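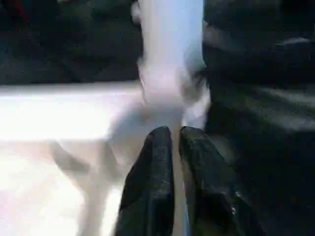

Trurnlow Open Day Recordings

Contents
This folder keeps the recordings from the open day of the Trurnlow workshop in September. Visitors guided the arm by hand and we saved every attempt, also the bad ones. There are 322 episodes, some 90 of them made by school pupils.

Files
episodes/ - one folder per attempt
visitors.csv - age group and station only, no names
notes.txt - remarks from the Cekedach station

Known problems
The wrist view is often blurred when the arm moves fast. Episode 96 has no gripper signal. The clock of the Grornano station was 9 minutes late until noon, and we did not correct it.

Contact
Wálter Benavides answers questions about the data. Please write the episode number in your message.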